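Wullberg Office Goods
Desk Basics > Staplers and Staples

Flollcombe Mini Stapler and Staples Desk Set

Item 155-49
In stock, ships from our own shelves

We have been selling big, heavy staplers for as long as we've had a shop, and we still love them, but if you ask what our customers keep coming back for, it's the little ones. The Flollcombe is a small silver stapler that closes up neat and slim, slides into a pencil cup or the front pocket of a school bag, and is there when you have three pages to hand in and no time to go looking for the big one. We started carrying it one October as a counter item, next to the register, and it has since earned a page of its own (and a good stretch of shelf, too).

The set is made for sharing. You get four staplers, plus enough staples to keep a small office, a classroom or a busy kitchen table going for a good long while. Some families split it up as soon as it arrives, one for each backpack and one for the drawer. Others keep everything together in a tray by the printer, and that works very nicely as well – as long as everybody puts things back.

Opening it up to load is easy once you've done it a time or two. Hold the base in one hand, lift the top arm with the other and keep going until the two halves stand well apart. Lay the strip of staples in the channel with the points facing down, then bring the arm back until you feel it settle. We like to test on a scrap of paper before trusting it with anything important, and if the first staple comes out a bit crooked, give it one more squeeze and the next will usually be fine. 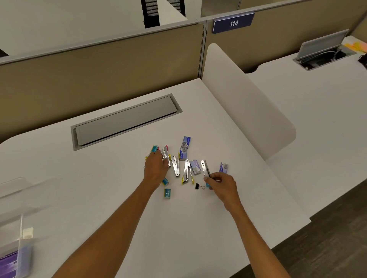 Now, about how much paper it can take. The Flollcombe is happy with up to 19 sheets of ordinary printer paper, and we'd ask you kindly not to push it past that. If you have a thick report or a whole packet of handouts, a binder clip is the better choice and much gentler on your hands. We carry the black ones with wire handles in several sizes, and a good many people add a few to the same order.

Staples are the part everyone forgets, so we'll say it plainly: please check the size before you reorder. The set ships with the right ones, and the refills we sell under the Panganiban name fit just as well. Wider office staples will not sit in the channel, however much you coax them, and forcing them in is the most common way to end up with a jam. Should you get one anyway, open the stapler all the way, slide out the strip, and work the bent staple loose with the tip of a pencil. Keep your fingertips out of the front end while you do it.

What customers ask us

Can I buy one stapler by itself? Yes, look for item 83 in the same section. The set works out cheaper per piece, but one is plenty for some desks.

Does it work left-handed? Very well. It sits in the palm the same way whichever hand you use.

Will it fit the Huvo desk tray? It will, in the long compartment, with the staple boxes in the square one beside it.

Is it all right for children? We suggest it for school age and up, with a grown-up doing the loading for the younger ones.

Returns are simple. Send back anything unopened and we'll refund it, and if a stapler arrives that doesn't close properly, drop us a note and we'll put a new one in the mail – no need to return the old one.

Page last updated Monday, July 3, 2023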